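News > Company News > Furniture and Storage

Hivero to open new showroom in Bastbridge with Wadia panel range

BASTBRIDGE, April 26, 2025: Hivero, the maker of plain fitted storage and worktops, has announced that its Wadia range will go on sale to the public in September. The range has until now been sold only to kitchen fitters. It will be shown at a new showroom in Bastbridge, next to the Hivero workshop, and sold through the home store Salazar.

Wadia is a range of flat panels for cupboard doors, drawer fronts, table tops and wall linings. The panels have no handles, no printed pattern and no raised edging. Where two panels meet, a narrow dark line is left between them. The line is part of the design and comes as standard on every piece in the range.

The first colour on sale will be a pale grey with a slight warm tint, called Wadia Plain. More colours are planned but will not be ready for the opening.

"People have been asking us for this at the workshop door for a long time," said Rhea Pascual, managing director of Hivero. "A fitter puts in a kitchen, then a neighbour sees it and wants to buy two doors for a hall cupboard. We had to turn them away, as we had no way of selling in small amounts. Now we can."

How the panels are sold

Buyers will be able to order single panels as well as full sets. There is no smallest order. Panels are cut to size at the workshop and packed flat in card, with felt between the faces so that they do not rub in the van. Each pack is marked with the room and the position of the panel, using the names the customer gives when ordering. If you write "left of cooker" on the form, it will say "left of cooker" on the pack.

A fitting pack is included with every order. It holds the fixings, a set of spacers for setting the line between panels, a cloth and a printed sheet with drawings. The spacers are pushed in while the panels are being fixed and pulled out afterwards. They can be used again.

Customers who do not want to fit the panels themselves can ask for a list of fitters in the area. Hivero does not take a fee from fitters on the list.

About the line

The dark line was settled on after a long run of trials in the workshop. Earlier Wadia panels were made to butt up tight against each other. Fitters reported that on older walls and floors the join would close at one end and open at the other, and that customers noticed it straight away.

"Old houses move about and the floors are not level," said Samuele Mazza, who is in charge of design for the range. "If you tell the eye there is no gap, then any gap looks like a mistake. We left a thin one on purpose and made the edges dark, and after that the complaints stopped. It gives the fitter a bit of room as well."

The edges of each panel are coloured before the panel leaves the workshop. Panels cut down at home will show a bare edge where they have been cut, and a small pot of edge colour can be bought for this. The colour should be put on with the brush in the lid and left overnight before the panel is fixed.

Customers are asked not to fill the line with sealant except beside a sink, where the printed sheet shows how it should be done.

Cleaning and care

The panels can be wiped with warm water and a little washing-up liquid. Scouring pads and cream cleaners should not be used on them, as they will leave the surface shiny in patches. Crumbs and dust in the line can be taken out with a dry paintbrush or the thin nozzle of a vacuum cleaner.

Tea, coffee and most food will wipe off. Turmeric, hair dye and permanent marker should be dealt with at once. A table top used by children for painting should be covered, in the same way as any other pale table top.

The showroom

The new showroom takes up the ground floor of the former seed store beside the workshop. It has been laid out as a kitchen, a hall, a small office and a utility room. All 147 pieces in the range can be handled there, and visitors can try fitting a pair of panels on a practice wall before they decide whether to do the job themselves.

Rowena Tan has been appointed showroom manager. She joins from Salazar, where she ran the kitchen department.

"I would like people to come in with their measurements on the back of an envelope and go home with a proper drawing," she said. "Bring photographs of the room if you have them. Bring a bit of your flooring too. Grey can look quite different beside an orange floor, and it is better to find that out here."

Drawings are free. Visitors do not need to book, though those who want a full kitchen drawn up are asked to ring first so that enough time can be set aside.

Free samples

The first 50 households to register will be sent a sample pair free of charge. A sample pair is made up of two small panels on a backing board, set with the line between them as it would be on a finished cupboard. The pair can be stood against a wall or laid on a worktop to see how the colour looks at different times of day. After the free pairs have gone, further pairs can be bought from the workshop, and the cost will be taken off any later order.

Names can be left with the Hivero office in person, by post or by telephone.

About Hivero

Hivero makes storage, worktops and panels for homes and small offices. All cutting, edging and packing is done at its workshop in Bastbridge.

Press contact: Annelies Van Damme, Hivero press office, Bastbridge.

Comments

Milagros Castillo
We have the trade version in our kitchen. Very pleased with it apart from the drawer under the oven, which the fitter had to come back to. The paintbrush tip for crumbs is a good one, I had been using a butter knife.

garden_row
Will the spacers be sold on their own? Mine went out with the packing.

Pru
Is there parking at the old seed store or is it still the bit of gravel at the side? My mother can't walk far and she is the one who wants the cupboard.

T. from the hill
Glad to see they will sell single doors. I only need one for the airing cupboard. Pale grey is fine by me, the rest of the landing is nearly that colour already.

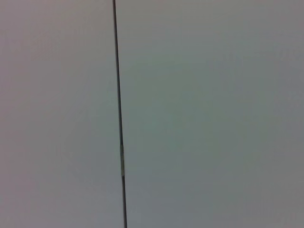
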